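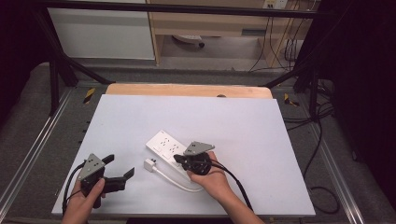
Both hands over the pale board, table underneath.

I spent most of March thinking about table height. I do almost all of my handwork in one corner of the back room, and by the end of winter my neck hurt every evening from the same spot behind the left ear down to the shoulder blade. I blamed the pillow first and bought a new one. Then I blamed the car seat. It took me far too long to look at the table.

The old table was a dining table we brought from the apartment on Nevness Road. It was a fine height for eating. For mending, gluing, sorting screws, or cutting paper, it was too low if I stood and a little too high if I sat in the chair that went with it. So I did what I suppose most people do and moved back and forth between two bad positions.

I started with the chair. I raised it on wood blocks, which worked for my elbows and left my feet hanging. I put a box under my feet. The box slid. I put a bath mat under the box, and for a week that was my arrangement, and I can report that getting up to answer the door was a project. Then I gave up on sitting for anything that takes force and decided the table had to come up.

The usual advice is to stand with your arms loose, bend your elbows, and measure from the floor to your forearm. Light work wants the surface close to that height or a bit over it. Heavy work, like planing or kneading, wants it lower so you can lean. I am fairly tall, and most of what I do is light. With my shoes on, the number that came out was 951 millimeters. I measured in millimeters because the only tape I could find was the one my brother left here, and it has nothing else on it. For those who think in inches, that is a bit under 37 and a half.

I wrote it in pencil on the door frame and then ignored it for two weeks and tested other heights with books under the legs. I don't recommend books. Encyclopedias are better than novels, if you must. What I learned from the books was that a small change matters more than I expected. Half an inch lower and I was bending from the neck again. Half an inch higher and my shoulders crept up, mostly on the right side. The pencil mark was correct and I could have saved myself the lifting.

Tegan Baxter came over on one of those afternoons to return a casserole dish and ended up holding the end of the table while I swapped volumes. She sews, and her cutting table is higher than mine by quite a lot. Her view is that people set the height for their hands and forget about their eyes. If you have to look closely at something, the work needs to come up toward you, or you will go down toward it, whatever the tape measure says. She uses a separate board on top of the table for close work and takes it off for everything else.

I think this was the most useful thing anybody told me. I had been hunting for one height that would do for all jobs, and I don't think there is one. Now I have the table at the pencil mark, plus a low platform I can set on it. The platform is two shelves screwed to a pair of cleats. It is ugly and I like it.

As for the table itself, I looked at new ones. The adjustable one everyone seems to suggest was nearly 600 dollars before shipping, and it had a motor, and I did not want something in the back room that had to be plugged in. The Chong is a nice bench with a crank on the side, and I got as far as trying one in the store. The crank was smooth. The top wobbled when I leaned on a corner, though, and the salesman agreed that it wobbled, which I appreciated. The Plulik was solid but came in a single height, and that height was made for somebody shorter.

In the end I kept the old table and bought a set of Sukar leg extensions. With the hardware and tax it came to 292 dollars, which is a lot for four pieces of steel tube. They bolt to the bottom of the existing legs and have a threaded foot for the last bit of leveling. Installation took me one long evening. The instructions show a table with square legs and mine are tapered, so I had to shim three of the four. The last one fit right away. I have no explanation for this.

Some notes for anyone doing the same thing:

Level it where it is going to stay. I leveled mine in the middle of the room, pushed it against the wall, and had to start over. The floor drops toward the window.

Wear the shoes you work in when you measure. I work in clogs with a thick sole. In socks the table is now too high, and I notice it right away.

Check the light again afterward. Raising the table put my work closer to the lamp, and my own hand was throwing a shadow right where I was looking. I moved the lamp to the left side and bent the arm down a little. If you are left-handed you would want the other side.

Get a mat if you have a hard floor. I resisted this and used the bath mat from the chair episode, which turned out to be good enough -- it is thick and has rubber on the back.

The neck is better. Not gone, but I can get through an evening of small repairs and still turn my head to back the car out in the morning. I still sit for some things, mostly writing labels and anything with a needle, and for those I use the kitchen table.

Next month I want to do something about the drawers. They came up along with everything else, and the top one now opens straight into my ribs.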